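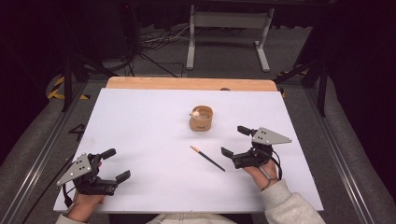
For 27 years I wrote almost nothing by hand in my own language, and even less in English. I typed. When I moved to Pliltovton for my husband's work, I had to fill a form at the post office and the woman at the window could not read my street name. She was kind about it, but I walked home a little ashamed.

So this October I started to write letters. Real ones, with a stamp. I want to tell how it goes, because a few readers asked me after my last post.

The first letter went to Noemi Castellanos, my old neighbor, who moved to Flikthorpe with her daughter. I needed three evenings to finish two pages. The problem was the hand, which got tired after half a page, and also the head. On the computer I write a sentence, remove it, write it again. With paper I must know the end of the sentence before I begin, and in English I often don't know it.

Now I make a first version in pencil, very quick and ugly, and I correct it with a dictionary next to me. Then I copy it in ink the next morning, before seven, when the house is quiet. Copying is my favorite part. I don't need to think about grammar anymore -- that work is done -- and I can look only at the shape of the letters. My "r" and my "n" are still like sisters, so I try to leave more space between them.

Noemi answered after 2 weeks. Her letter was mostly about her tomatoes and about a bus driver she doesn't like, and I read it in the kitchen with my coat still on. She also wrote that my letter smelled of onions. I cook a lot of onions, it is possible.

After this I wrote to my teacher from the evening course, Harriet Kasprzak. She sent my letter back with her answer, and with small corrections in green! Some people would be offended. I was very happy, and I learned that "informations" does not exist, after so many years of using it.

Not everybody answers. My cousin Milagros Usuga sent me a voice message of seven minutes to say thank you for the letter. I count it as an answer, although she talks in it mainly about her new sofa.

If you want to try, buy cheap paper first. I bought a beautiful box with thick cream sheets and I was so afraid to spoil them that I wrote nothing for a month. They are still in the drawer. Maybe I will use one for my mother's birthday.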